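Tracking down error 3071 on a Brater hand gripper

Applies to: Brater hand-held grippers logging to Kong

Error 3071 says "finger position out of range." The Brater help page says to recalibrate. I did that for most of November and I don't recommend it as a first move. Recalibrating clears the message, and for a while the numbers look fine. Then they drift again, and now you have a calibration file built on top of a mechanical fault.

On our unit at Nerkthorpe the fault was a loose finger. It cost us 23 recordings in which the gripper reported a small gap while the tips were touching. An arm trained on data like that may squeeze too hard or let go early, and you won't enjoy finding out which.

What you need

A hex key that fits the finger bolts snugly. If it rocks in the socket, get another one.
A paint pen.
A strip of printer paper.
The last log from Kong, saved before you touch anything.

Step 1. Stop recording and save the log

Don't clear the error yet. Kong overwrites the raw position trace when you acknowledge 3071, whatever the pop-up says about keeping a backup. I have looked for that backup. Copy the log folder by hand.

Step 2. Check the fingers closed

Let the fingers close fully and look at them straight on from above. The tips should meet on the center line. Pinch the paper between them and pull. If it slides out of one side easily and catches on the other, a finger has turned on its mount.

Step 3. Check the fingers by hand

Disconnect power. Hold the housing in one hand and push each finger sideways. There should be no click and no movement at the base. Ours clicked. You could barely see it, which is why three of us had called the unit fine on the Wednesday before.

Step 4. Go over the bolts

There are 6 round-headed hex-socket bolts holding the black fingers. Try each one with the key before you tighten any of them, and write down which ones turn. Two of ours did, both on the same side. Tighten a little at a time, alternating sides, to the torque on your own spec sheet. Forum figures disagree with each other and I wouldn't trust any of them.

Put a paint line across each bolt head and onto the finger. It takes a minute and shows you later if something has moved.

Step 5. Now recalibrate

Restore power, run the Kong zero routine with the fingers closed, then repeat the paper test. Open and close the gripper slowly and watch the trace. It should come back to the same value each time. If it doesn't, the trouble is in the sensor or the cable, and this page won't help you.

Step 6. Test on small, dull objects

Use things that are thin or roll away, such as tweezers or a cylindrical battery. Boxes will hide a small error. Keep your other hand clear of the fingers, and skip anything with a damaged wrapper.

About the Zorkier add-on

Zorkier sells a monitor that claims to catch finger slip automatically. We ran it for almost 7 hours with the loose bolts still in place. It reported nothing. Maybe a newer version does better. I would still buy the paint pen.
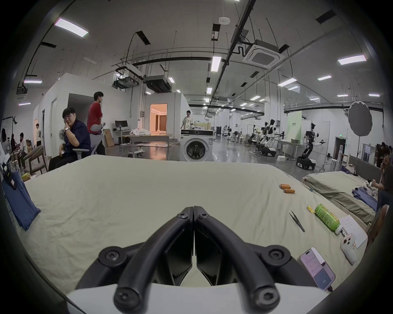 Maren Tolliday
Gripper maintenance technician, Nerkthorpe

Paint lines get checked at the start of every shift now, and so far none of them has shifted. If you see 3071 on a unit with tight bolts, send me the raw trace and the bolt notes from Step 4. Please don't send a screenshot of the pop-up.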